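Nesting baskets: a tip from the robot bench 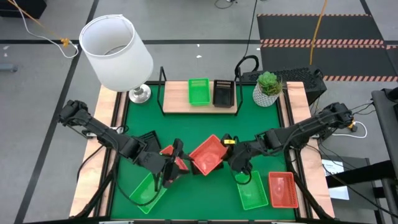 Two arms, two red baskets, small one and big one.

Stacking tests at Redcombe, 770 runs. What worked best, and it works in the pantry too:

Tip the big basket toward you first. Then bring the small one in at a slant, edge to edge. Straight down jams, 11 times in one mornig.

Hold by the rim, never the base. Sort by color before you start, saves alot of fiddling.

Runs logged by Azucena Arellano, May.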